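Damgate Weather Network Adds Mountain Stations Ahead of Storm Season

DAMGATE, September – The Damgate Weather Network is switching on 5 new stations along the Hurketti ridge this month, and forecasters here could hardly be happier about it!

The new sites bring the network to 36 stations and fill a long gap between the valley floor and the pass at Shetty, where showers often build in the afternoon before anyone in town sees a cloud. Each station reports wind, rain, temperature and pressure every 30 seconds, day and night.

Early readings are already a treat. On the first breezy evening the ridge top was 23 degrees cooler than downtown Damgate, a sharper contrast than the old maps ever showed (and a great reason to pack a jacket).

Live readings are free to all on the network's website, along with a new page of rainfall totals going back to the first station at Brosano. Schools, hikers and growers are welcome to use the numbers any way they like.

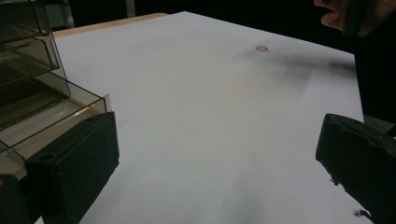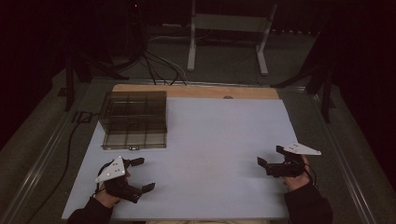
Leandro Llorente said the Shetty gauge was the one he had been waiting for, and that he hoped snow depth would be added before winter.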